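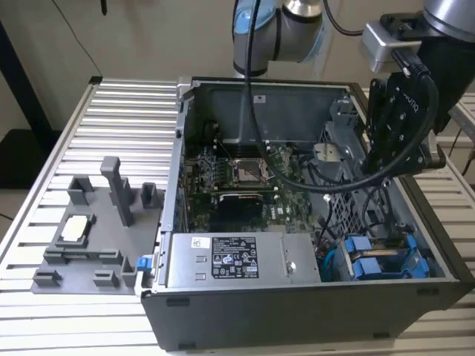
Workshop notebook / Stripping bench

February, entry 6. Written up at the end of the shift, tea gone cold.

CPU station. Tower on its side on the slats, panel off, socket empty, chip sitting in its pocket in the printed tray. Dell board this time. The expansion card stays in for this step and so do the drives, blue caddies and all. We agreed that with Hidura and I still think it's the wrong order. By hand I'd have the card out first to give myself room.

Figures for the day, for whoever does the monthly sheet. By hand, with the bracket already up, I take 20 seconds to lift a chip and put it in a tray. The cell is timed at 90. Hidura's answer is that the cell doesn't stop for lunch. True, but it does stop when a case comes in with a bent side, and then it waits for one of us to walk over, look, and press go. I logged 6 of those before the afternoon break. Nobody has put that walking into the 90.

What has changed for us so far:

- We load cases. That used to be one job in the day and now it's most of it. A tower isn't heavy until you've lifted 62 of them.
- The person on the bench no longer decides what's worth saving. The list from Prilgate decides. I passed two good memory sticks today that weren't on the list and it bothered me all morning.
- Less screwdriver work, and my wrist is better for it. I'll give them that one.
- Talking. We used to sit across from each other at the old benches. Now one of us stands at each cell and you have to shout.

Lungile Naidoo came over from Stemcombe to ask how we were finding it. I said ask me when the cable has been tidied up. It hangs in a loop right over the board and I don't like it near an open socket. She wrote that down. She also said no jobs would go, which is what was said at Stemcombe, and they are two people lighter there, both "moved to other duties". I'd like to see the other duties in writing.

Tray note: the pocket for the chip is a good fit. Osagie wants a second one printed so we can swap trays while the cell is busy. Fine by me, but then somebody has to carry and check them, and that should go on the sheet as work.

To do
Ask Hidura for the stop log, the full one.
Time loading separately from stripping, a whole shift.
Find out who signs for a damaged socket. At present it's whoever pressed go.
Put the old hand benches under a cover and don't let anyone scrap them yet.

Print this entry | E-mail this entry
3 comments | Shared 2 times

Recent entries
Case lifting: can we have the trolley back?
Prilgate list, changes for February
Stemcombe visit, my notes
Screws that don't match the drawings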